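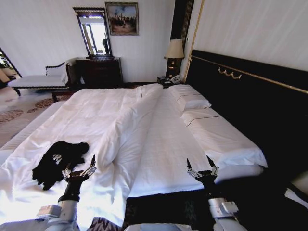

Filed under: Robots & Automation / Fault Reports

7/21/19

Writing up the left gripper fault from the Lurlow job. Short version: the arm stopped holding things and kept reporting that it was holding them. Thread.

Setup for anyone new. Two arms, a two-fingered gripper on each, hotel bedroom. The task is to pick clothing off a bed, hold it up, fold it, put it down. Dark T-shirt on white bedding is the easy case for the vision side. Contrast is as good as it gets.

The fault first appeared in June. Left gripper closes on the shirt, controller reports a grasp, arm lifts, shirt stays on the duvet. The right arm then moves to where the sleeve should be and closes on air. Both arms complete a full fold with nothing in it. Log says success.

The grasp check on this build is a motor current threshold plus a finger gap. If the current rises and the gap is above 2 mm, the software calls it an object. That was tuned at Akley on towels on a hard table.

A duvet is not a hard table. The fingers push into it, pinch a bit of the cover along with the shirt, and the gap reads fine. On the lift the cover pulls tight, both layers slide out, and the check has already passed. It was only run once, at close.

So the first fix was obvious: run the check again after the lift. We did. It caught some of the drops and missed the rest, and that took us longer to explain than I'd like.

Cause of the rest: the gap reading was stale. The left wrist was dropping messages on the bus, and the driver kept serving the last good value with a fresh timestamp. The second check was reading the first check's answer.

The dropped messages came from a connector in the left wrist. Fine at rest, intermittent past a certain roll angle. The fold motion goes past that angle every time. The table tests never did.

This is where it stops being a folding problem. The force limit uses the same feedback path. With stale data the left arm had no working force limit for up to 200 ms at a stretch. On a mattress you get a dent. On a hand you get a report with a different title.

No one was hurt and nothing in the room was damaged. I'd still class it as a safety fault and have logged it as one. Wihongi wanted it down as "grasp quality." We had a discussion.

Changes made:
– driver stamps data at the sensor, never on read
– anything older than 5 ms stops both arms
– grasp check runs at close, after lift and before handoff
– connector replaced, cable given more slack at the wrist

Both arms stop, by the way, even when only one is stale. If they share a garment and one freezes, the other becomes the problem.

Since the changes: 3 stops for stale data, all on the left side, all at high roll. So the new connector is better and still not right. I suspect the cable routing inside the forearm, and Prurnness has been sent the logs.

Until they reply, the left wrist is limited in software to the range where we have never seen a dropout. Folds are slower and uglier. The sleeves in particular.

If you run the older Prurnness driver, look for the read function that sets the timestamp. If it calls the clock there, your data age is always zero, and any timeout you built on it does nothing – ours had been doing nothing since install.

Will post the routing photos when the forearm cover is off.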